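Inicio | Equipos | Planificación | Repuestos | Contacto

Pinzas manuales Torkden: qué presupuestar para un puesto de doblado

Si estás planificando la compra de equipos para recoger demostraciones de doblado de ropa, la pareja Torkden merece un buen rato de atención. Nos gusta mucho por lo manejable que es: una pinza en cada mano, dedos negros, cuerpo blanco, y a trabajar sobre la tela desde el primer día. ¡Con camisetas es una delicia!

El par cuesta 685 euros e incluye cargadores y un juego de dedos. El soporte de cabeza para la cámara (serie Skedine) se pide aparte y vale 200 euros.

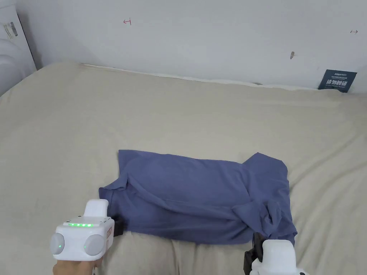 Para el puesto en sí no hace falta gran cosa. Una superficie amplia a la altura de la cadera, luz pareja y una tela base de color claro, que ayuda mucho a distinguir los bordes de la prenda. En el taller de Devport empezamos con mesas y acabamos pasándonos a camas: queda sitio de sobra para extender una manga y las pinzas se apoyan sin golpes. Calcula además un lote de 16 prendas por puesto, mezclando algodón fino y punto grueso, porque los dedos agarran distinto en cada tejido (y ahí está lo divertido). 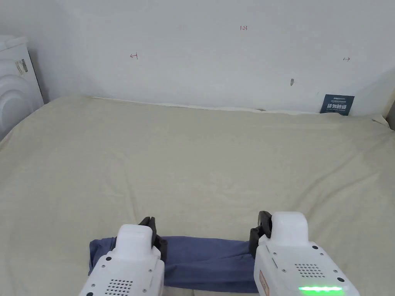 Pareja de pinzas sobre una tela azul doblada.

Conviene reservar una partida para repuestos. Las almohadillas de los dedos se venden en bolsas de cinco juegos y se cambian con un destornillador pequeño. El software Abdella viene con la licencia del primer año; la renovación se cotiza según el número de puestos, así que pide el precio antes de cerrar el presupuesto anual.

Plazo de entrega: los pedidos confirmados antes de fin de año salen en marzo. Si vas a montar varios puestos, encarga todos los soportes en el mismo pedido y viajan en una sola caja.

Ficha revisada el miércoles, 4 de diciembre de 2024

Imprimir | Enviar por correo electrónico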